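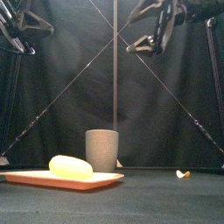

Relatório de projeto - Avaliação do kit bimanual Gritar para bancada de ensino
Idrisa Obura
Dezembro

1. Objetivo

O projeto avaliou o kit Gritar, vendido pela Skultulov a escolas técnicas e laboratórios pequenos. O kit traz dois braços com garra, uma estrutura de suporte, o controlador e uma licença do programa de ensino por demonstração. A pergunta de partida foi simples: um grupo de alunos sem experiência anterior em robótica consegue montar a bancada, gravar demonstrações e obter uma tarefa repetível dentro de um semestre?

2. Montagem

O manual de montagem está em inglês e tem uma tradução parcial. As páginas sobre a fixação dos braços são claras. As páginas sobre os cabos de tensão da estrutura são fracas, e perdemos uma tarde inteira nelas. Os dois cabos cruzam-se em X atrás da área de trabalho, com esticadores metálicos, e o manual não indica a ordem de aperto. Apertámos primeiro um dos lados e a estrutura ficou torcida. Voltámos ao início, apertámos os dois alternadamente e o problema desapareceu.

O pano preto de fundo não vem no kit. Foi comprado à parte na Harms, tal como o revestimento cinzento-escuro do tampo. Com a parede branca do laboratório, o programa confundia sombras com objetos. Com o pano, as falhas de deteção diminuíram bastante, embora as pregas do tecido ainda apanhem luz de forma desigual.

3. Tarefas

Foram definidas 2 tarefas:

Tarefa A - pegar no objeto alongado verde-amarelo e pousá-lo no tabuleiro cor de salmão.
Tarefa B - passar o copo cinzento de uma garra para a outra e voltar a pousá-lo na mesa.

Antes de cada gravação, os braços sobem para a posição de repouso, bem acima do tampo, com as garras afastadas dos objetos. O programa só aceita o início da gravação nessa posição. No princípio isto pareceu-nos lento, mas evitou colisões com a borda do tabuleiro.

4. Resultados

Gravámos 651 demonstrações ao longo do semestre. Destas, 11 foram eliminadas por perda de comunicação com um dos braços. Depois do treino, fizemos 1387 execuções autónomas, somando as duas tarefas.

A tarefa A funcionou bem quando o objeto estava deitado ao comprido. Com o objeto atravessado, a garra fechava cedo demais e empurrava-o contra o rebordo. A tarefa B foi mais difícil. O copo é cilíndrico e não tem asa, e rodava ligeiramente durante a passagem. Baixar a velocidade ajudou. Mudar a força de fecho quase não fez diferença.

Houve ainda um problema com a haste vertical que fica em frente do pano. Vista pela câmara fixa, a haste alinha-se com o copo e parece sair de dentro dele. Nalgumas execuções, o programa tratou os dois como um só objeto e calculou mal a altura. Deslocar o copo para a direita resolveu a maior parte destes casos.

5. Apreciação do produto

Pontos a favor: os braços são rígidos e o programa de gravação aprende-se numa sessão. O apoio técnico da Skultulov respondeu sempre no próprio dia.

Pontos contra: a documentação da estrutura está incompleta e a calibração tem de ser refeita cada vez que alguém encosta à mesa. A licença fica associada a um único computador, o que complica o uso por vários grupos. Pedimos uma segunda ativação e foi-nos concedida, mas a título de exceção.

Comparámos também as condições de manutenção com as da Skundgate, que vende um kit de um só braço. O contrato da Skundgate inclui substituição dos dedos da garra. O do Gritar não inclui.

6. Recomendação

Recomenda-se a compra do Gritar para a disciplina de automação, com duas condições: negociar previamente a licença para mais do que um computador e reservar as primeiras aulas para a montagem e a calibração. Os ficheiros das demonstrações e a folha com a ordem de aperto dos cabos ficam na pasta partilhada do laboratório.

Contacto: secretaria do laboratório de automação | © Os autores | Voltar ao topo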